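About Zitum

Zitum is a used computer shop and repair service in Ullorden. We fix desktops and laptops, sell refurbished machines, and take in old equipment so the parts can be used again.

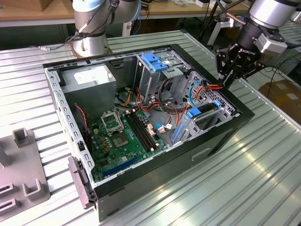

The shop was opened by Anas Fawzy, who had spent most of his working life looking after the computers at a paper mill. When the mill closed its office, he bought the old desktops from the liquidator, cleaned them up in his garage, and sold them to families at the price of a bicycle. People came back with questions, then with broken laptops, and then with their neighbors. After 11 years we are in our second building, the former shoe store on Brareo Street. The shoe shelves are still up. We keep power cords and keyboards on them.

What we do

Most of our work is ordinary repair. We replace hard drives, power supplies, fans, laptop screens, hinges and charging ports. We clean out dust, remove unwanted software, and move files from an old computer to a new one. If a computer won't start, bring it in with its power cord and tell us what it was doing the last time it worked.

We look at a machine before we quote a price. The first look is free. If the repair would cost more than the computer is worth, we will say so, and you can take it home or leave it with us for parts. We call before doing any work that goes over the quote.

Refurbished computers

We sell desktops and laptops that came out of offices, schools and clinics. Every drive is wiped before the machine goes on the shelf. We test the memory, replace worn fans, and put in a solid state drive if there wasn't one already. The tag on each computer lists the processor, the memory, the size of the drive, and anything we know is wrong with it, such as a scratched lid or a dead USB port.

Desktops come with a keyboard, a mouse and a power cord. Monitors are sold separately. All refurbished machines have a warranty of two months on parts and labor. We would like to make it longer, but at these prices we can't.

Last year about 400 computers left the shop this way. A good share went to students, and others to small businesses that needed a front desk machine and didn't want to pay for a new one.

Old equipment

You can drop off desktops, laptops, monitors, printers and cables at the back door whenever we are open. There is no charge, except for the old glass-tube monitors and televisions, which cost us money to send away. Please don't leave anything outside after hours. Rain gets under the awning.

Parts we can use are pulled, tested and put in the bins. Memory and power supplies go fastest. Circuit boards that are past use, along with scrap metal and wire, are picked up by Tse, a recycler across the river. Batteries are stored separately, so please point out any that are swollen or damaged when you hand them over.

If you want your hard drive back, ask at the counter and we will take it out while you wait. If you would like it destroyed, we can do that too, and we'll give you a signed slip with the serial number on it. Clinics and law offices usually want the slip.

Learning to do it yourself

We run an evening class in July and again in the winter, in the back half of the shop. It covers taking a desktop apart, naming the parts, putting it back together and installing an operating system. We supply the computers and the tools. No experience is needed, and teenagers are welcome if a parent signs the form. Sign-up is at the counter only — we tried doing it by email and lost track of people.

Customers who would like to do their own repairs can also buy parts from the bins at any time. We will check that a part fits your model if you bring the old one or write down the number printed on it.

What we don't do

We don't repair phones, game consoles or televisions. We don't recover data from drives that have been in a fire or flood, although we can give you the name of a lab that does. We no longer make house calls.

Visiting the shop

The counter opens at 10 a.m. and closes at 6 p.m. Parking is behind the building, off the alley. The front step is high, so use the back door if you are bringing something heavy and ring the bell for a cart.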